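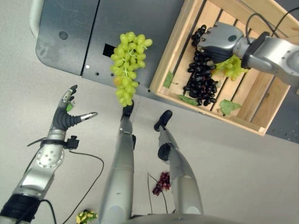 right, grapes. a thread, because three of you have asked and I'm not typing it out three times

the pale green ones are ready. or ready enough. Meston row first, always, it gets the sun off the wall and goes a good bit before the rest

how I tell: taste one from the bottom of the bunch, not the shoulder. shoulder ripens first and lies to you. if the tip grape is sweet the lot is sweet

also look for a bit of yellow coming into the green. one or two grapes on a bunch turning is enough for me, I don't wait for all of them. wait for all of them and the wasps have had half

cutting - snips, not fingers. leave a short bit of stem on so you've something to hold. I never touch the fruit itself if I can help it, you rub the bloom off and they look second hand by teatime

bits of leaf get everywhere. pick the big ones out as you go, the small ones come off at the sorting table

DON'T wash them. I know. wash them when you eat them. wet grapes in a box go furry and then it's the whole box

trays: single layer, stems up. 13 trays to a trolley load, more than that and the bottom ones get squashed going over the drain cover by the gate. learnt that in my first year at Gravstead, lost a whole load of the good stuff, still cross

Usha Chacko (top house, does the black ones) says she gets away with two layers and a sheet of newspaper between. maybe with black. skins are thicker. wouldn't risk it with these

someone asked re thinning. yes I thin. small pointy scissors when they're pea sized, take out the middle ones. dull job, radio on. if you skip it you get bunches packed so tight they split each other, then the mould gets in and you don't see it til you turn the bunch over

feeding - last feed was weeks ago, stop once they start to soften. watering right down as well. too much water now and they split, plus they taste of nothing

the snips are the Fimivby ones before anybody asks. 17 quid, spring went after one season, bent a new one out of wire and its been fine since. would I buy them again, probaly

what happens to them: most go in the fridge in paper bags, good for a couple of weeks. Coşkun at the corner shop takes a few trays and puts them by the till. the ugly bunches get frozen off the stem, very nice straight out the freezer when it's hot

and the leaves!! young ones only, earlier in the year, blanch and roll round rice. too late now, they're like leather

pruning is a December job so stop asking me about pruning. will do a thread then if I remember

got to go, 60 bunches still up on the far wires and the light's going

oh and bring your own bags please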